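Steinar Brøndum has managed the Stirkberg building in Sellcombe for three years. The former grain exchange now has 20 office suites, and 200 people work there.

"The stone front is protected, so we left it alone," he said. "Most of the money went into heating and the elevators."

The top floor was the last to be leased. Fosow took it in May – 60 desks and a shared kitchen.

Brøndum said tenants ask about daylight first. "Rent comes second. Parking is third, and we don't have much of it."

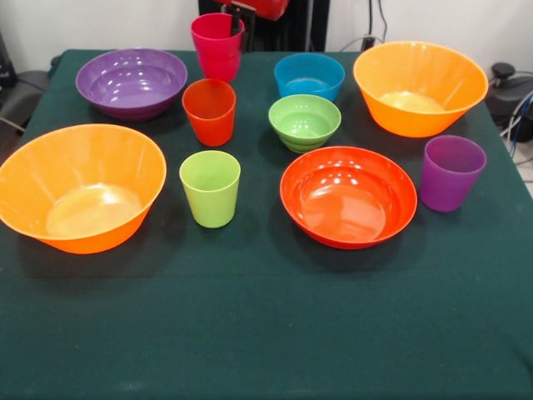

Will the ground floor stay open to the public?

The lobby will, but the old trading hall is reserved for tenants.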